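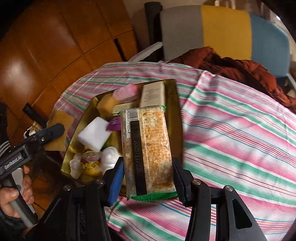

A wrapped snack held in the gripper, with the open tin behind.

How many examples do you need for one task?
We ask for 412. The Gususham set had 279 and we are still adding to it.

Do I need a special table?
No. Your own table and cloth are fine. Leave things as they usually are.

What should I pick up?
Small household items, one at a time. Packets and cartons are both useful.

What if I drop something?
Keep recording and pick it up again. Mahtab Khosravi marks the drops later.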